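# Visita à fábrica de conservas Plurevar, em Drosanberg

Relatório da visita de 12 de novembro de 2021

A fábrica fica na margem norte do rio, a vinte minutos a pé da estação de Drosanberg. O edifício principal é de 1934 e mantém a fachada de tijolo. O pavilhão de enchimento, nas traseiras, é bem mais recente e é lá que se faz quase todo o trabalho. Chegámos às nove e meia, um grupo de 11 pessoas, e fomos recebidos na portaria, onde nos deram bata, touca e protetores de calçado. Os anéis e os relógios ficaram num cacifo.

A Plurevar transforma tomate, pimento e cebola. O tomate representa a maior parte do volume e entra todo entre agosto e o princípio de outubro. Em novembro já não há fruto fresco. As linhas trabalham com concentrado guardado em bidões assépticos de 234 quilos, empilhados em três alturas no armazém. Quem quiser ver a receção do tomate tem de marcar visita para o fim do verão, e as vagas são poucas.

## Receção e lavagem

A zona de receção estava parada e tinha sido lavada na véspera. O guia explicou o percurso junto aos tanques vazios: descarga por água, primeira lavagem, mesa de escolha, segunda lavagem. A água da segunda lavagem é aproveitada na primeira. Os frutos verdes e rachados são retirados à mão na mesa de escolha e seguem para ração.

Perguntámos pelas variedades. A fábrica trabalha com duas, ambas de pele grossa, escolhidas por aguentarem a colheita mecânica. Os agricultores entregam com contrato assinado em fevereiro, e o preço depende do teor de açúcar medido à entrada.

## Ketchup

Foi a parte mais demorada da visita. O concentrado é diluído, misturado com vinagre, açúcar, sal e especiarias, aquecido e passado por um crivo fino. A receita das especiarias não nos foi dada, mas o cheiro a cravinho era forte em todo o pavilhão. Antes do enchimento mede-se a consistência com uma calha inclinada: deita-se uma amostra numa ponta e vê-se até onde escorre em trinta segundos. Se escorrer de mais, o lote volta à cuba.
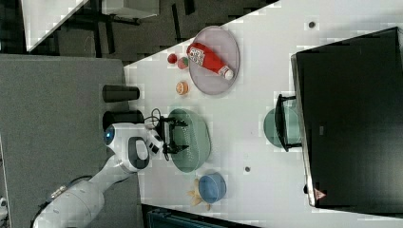
*Garrafa vermelha de tampa branca, deitada num prato oval.*

O enchimento faz-se a quente e a garrafa é virada logo a seguir, para o calor chegar à tampa. A linha que vimos enchia garrafas de plástico. As de vidro são feitas noutro turno e destinam-se sobretudo à restauração. O ruído obriga ao uso de tampões e as explicações tiveram de ser dadas já fora da sala, no corredor envidraçado.

O rótulo é colado depois do arrefecimento. Segundo o guia, é nesta fase que há mais paragens, quase sempre por humidade na superfície do plástico. No dia da visita a rotuladora parou uma vez e voltou a arrancar passados poucos minutos.
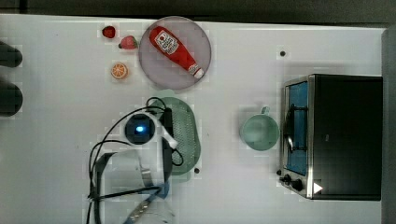

*Ketchup, com o rótulo na parte larga da garrafa.*

## Armazém e laboratório

O armazém de produto acabado tem 309 lugares de palete e estava quase cheio. As encomendas de fim de ano saem todas em novembro. A expedição é feita por uma transportadora local, a Perton, que tem dois cais reservados do lado poente.

O laboratório ocupa duas salas pequenas por cima do armazém. De cada lote guardam-se amostras até ao fim do prazo de validade, em prateleiras numeradas. Provámos três molhos, sem saber qual era qual. O mais ácido, que metade do grupo preferiu, era uma versão com menos açúcar que ainda não está à venda.

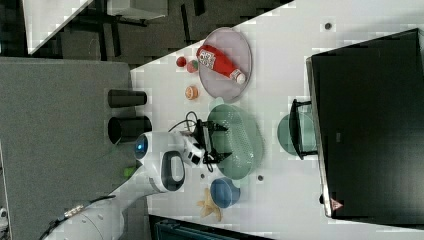
**Clube de Visitas Técnicas Park – Secção de Alimentação**

O almoço foi na cantina da fábrica, às 12h45. Havia sopa de legumes, arroz com pimentos e fruta. O preço para visitantes é o mesmo dos trabalhadores e paga-se em dinheiro, à entrada. Convém avisar com antecedência quem não come carne.

Depois do almoço vimos ainda a pequena exposição do átrio, com latas antigas, livros de registo da colheita e uma cravadeira manual. As legendas estão só na língua local. As latas dos anos cinquenta, com o desenho do rio, são o melhor da exposição. A loja vende a gama completa, incluindo o pimento assado em frasco, que é difícil de encontrar fora da região.

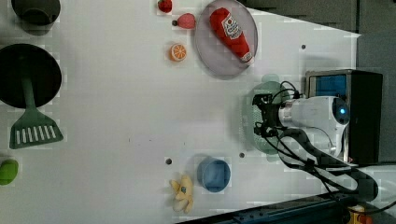 ## Informações para quem quiser ir

- As visitas são só de manhã e duram três horas, sem contar com o almoço.
- A marcação faz-se por correio eletrónico, com duas semanas de antecedência.
- Não se pode fotografar nas linhas de produção nem no laboratório.
- O chão é molhado em vários pontos. Levar calçado fechado e de sola de borracha.
- O acesso ao laboratório é por escada. Não há elevador nesse lado do edifício.
- O último comboio direto de regresso parte às 16h10. O seguinte obriga a mudar de linha.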